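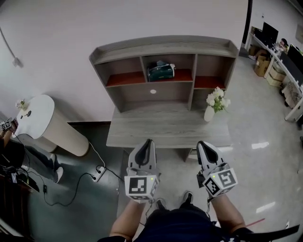
February, 4:40 pm - handheld gripper tracking, again

Right-hand pose dropped out in 64 of the takes on the desk-and-hutch task. Left hand lost 5. Jannik says it's the marker cube leaving view whenever the wrist rolls. Maybe. I'd believe that more if the dropouts lined up with the rolls, and I went through a stack of them with Edit and plenty happen with the hand just hovering over the desk.

Wekton support wants us to recalibrate. They wanted that last time too. Did it anyway before lunch, reprojection error looked lovely, and the third take after it lost the right hand while reaching for the middle compartment.

My money is on the cable. Wiggled the connector at the grip by hand and the pose froze twice, with the status light green the whole time. So the light tells us the thing has power and not much else. Ferenc disagrees, thinks I was shading the cube with my thumb. Fair, will redo with the hand well clear.

What bothers me more: the export fills the gaps by interpolation and doesn't flag it. Ghazala found 89 filled stretches in data already marked good. All 1,168 takes need rechecking before anyone trains on them.

To do
- swap left and right cables, see if the fault moves
- log raw poses, no smoothing
- ask Piroska who signed off on the filter default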